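공개 시연에서 본 손잡이형 그리퍼, 수저통 작업의 난이도 문의

Sekik
2월 22일 Lenar 공개 시연에 다녀왔습니다. 가정집 식탁에서 손잡이형 그리퍼로 수저통의 숟가락과 젓가락을 다루는 내용이었습니다. 안내문에는 파지 성공률 92%라고만 적혀 있고 물체별 수치는 없었습니다. 젓가락처럼 가는 물체도 같은 패드로 안정적으로 잡히는지, 수저통 배치를 매번 바꿔야 하는지 궁금합니다. 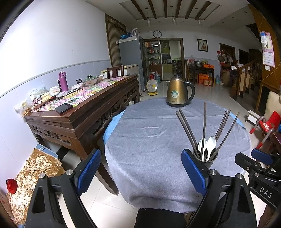
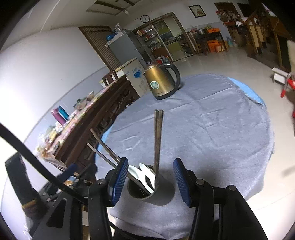
원탁 위 수저통과 파란색 골 패드 그리퍼, 두 장 모두 Lenar 시연

Anju Yadav
패드의 골 방향과 젓가락 축의 각도가 관건입니다. 축이 골과 나란하면 골 사이에서 미끄러지거나 돌아가기 쉽고, 직교에 가까우면 접촉점이 늘어 회전이 줄어듭니다. 저희 쪽에서는 1월에 젓가락만 170회 시험해서 성공률이 85%였습니다. 실패는 대부분 옆 젓가락이 함께 딸려 나온 경우였습니다. 숟가락은 머리 부분이 겹쳐 있으면 손잡이 쪽 접근이 막히므로 따로 집계하는 편이 낫습니다.
배치는 바꿔야 합니다. 같은 배치로 거의 1000회를 모아도 기울기가 달라지면 결과가 떨어집니다. 수저통 위치, 젓가락 기울기, 숟가락 방향을 각각 기록해 두십시오.

Sowa
저는 뒤쪽에 서 있어서 잘 못 봤습니다. 물체별 수치는 주최 측에 메일로 요청해 보세요. Kuvport 시연 때는 그렇게 해서 표를 받았습니다.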